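Getting the grit out of old floorboards (and keeping it out)

I've been meaning to write up my floor routine since March, when we pulled the carpet out of the front room and found boards underneath. Lovely boards, filthy gaps. Four weekends later I have opinions!

First, the vacuum. Take the rotating brush off, or switch it off if yours lets you. I ran mine with the brush spinning for a fortnight and it flicked every bit of sand straight under the skirting. Go along the grain with the flat head, then do the gaps with the crevice tool (the skinny one that's always lost in the laundry cupboard).

Mopping. Wring it, then wring it again. I use a capful of plain wool wash in half a bucket of warm water and change the water as soon as it goes the colour of tea. Mum swore by vinegar and I did it her way for years, but it dulled the finish at our old place, so I've stopped.

For scuffs, try a clean tennis ball with a cross cut in it, jammed on the end of a broom handle. Twist it on the mark. Dark rubbery streaks from school shoes come up a treat. Candle wax is a different story: bag of frozen peas on top, ten minutes, then lift it with an old library card.

Felt pads! Buy the nail-in ones for chairs, as the stick-on sort slide off sideways and leave a ring of glue that collects fluff. Under a table you can get away with stick-on, seeing it hardly moves. Wipe the bottom of each leg with metho first and let it dry properly before you press them on.

Squeaks I've only half solved. Talcum powder brushed into the joins quietened the hallway, though the board by the linen press still sings out whenever I get up in the night.

Next job is the back step, which wants oiling before summer.
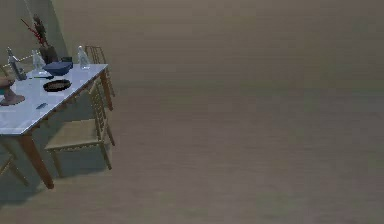

Siham Geagea reckons I'm wrong about the talc and that powdered graphite lasts far longer in a squeaky join, provided you keep it well away from pale boards and put your old socks on to work it in.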